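Shop work still waits on slow hands

10/1/19

Siamak Sharifi has spent almost 9 years building small arms at Ustetti, and he does not expect one to unload a dishwasher in an ordinary home soon.

"People see a video and think the chores are done," he said in his office in Buner. "A video is one good try. I want to know about the other tries."

His group keeps a log. In September it ran 3,000 attempts at simple pick-and-place jobs, and 2,664 of them ended with the part where it belonged. Sharifi called that fine for a lab and poor for a kitchen.

"If you dropped that many plates, you'd be asked to stop helping," he said.

Most of the work is done on a tabletop with blocks and boards with shaped holes. The arms are small and the wiring is left exposed so that a servo can be swapped quickly.
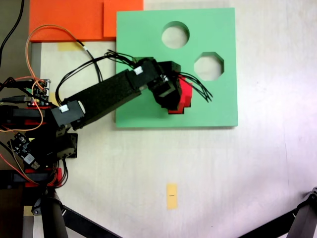

Parviz Abbasi thinks the shop floor will come first, and that homes are the wrong place to look. At Kiani, he said, the bins stay where they are put and the parts come in the same sizes, so a slow arm can still earn its keep on a night shift.

Sharifi agreed with part of that. Sorting returned goods is close, he said, but folding is not, and neither is wiping down a counter with things on it.

"Cloth changes shape every time you touch it," he said. "A block doesn't."

The next round of tests, under the name Stultel, will use 23 household items. He has not picked all of them yet. Mugs are in. Socks are still being argued over.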